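## 2. Avant de commander : budget et implantation

Le bras Koivisto est la ligne que tout le monde chiffre. Le reste du devis arrive en septembre, avec moins d'enthousiasme.

1. Relevez la longueur du plan de travail et laissez du champ libre entre la pièce à saisir et le pied du capteur.
2. Prévoyez le support réglable Jirnik (467 €), brides comprises, capteur non compris.
3. Ajoutez le faisceau Clerkier, 96 € l'unité. Commandez-en 2 — le premier servira à apprendre où il ne fallait pas le faire passer.

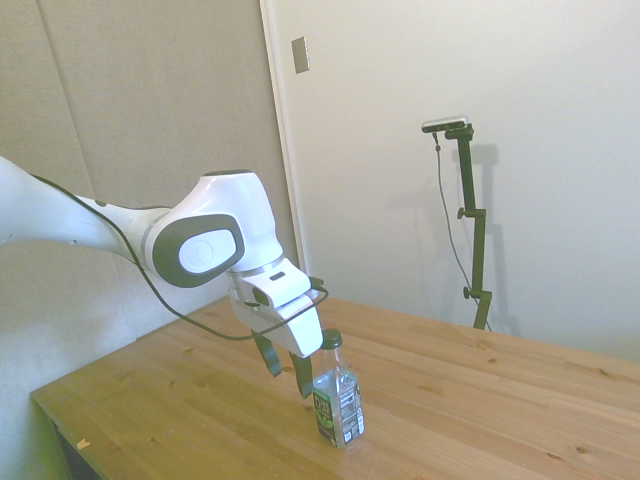
*Fig. 3 — Approche d'une bouteille, doigts ouverts. Le câble pend en boucle sous le bras.*

> **Attention :** mesurez le câble bras déployé. La boucle doit rester hors de portée des doigts.

4. Choisissez la table. Le plateau technique Flakska coûte 3 055 € ; un plateau en bois clair suffit pour les essais, et le service achats vous saluera de nouveau dans les couloirs.

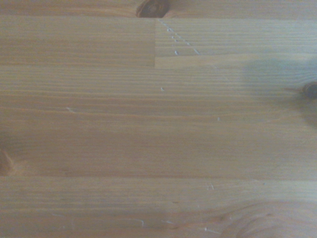
*Fig. 4 — Plateau en pin vu du poignet : nœuds, joints et petites rayures.*

**Remarque :** réservez une ligne « consommables » pour le plateau. Elle sera jugée superflue — maintenez-la.

5. Reportez les totaux dans la fiche A, puis passez à la section 3.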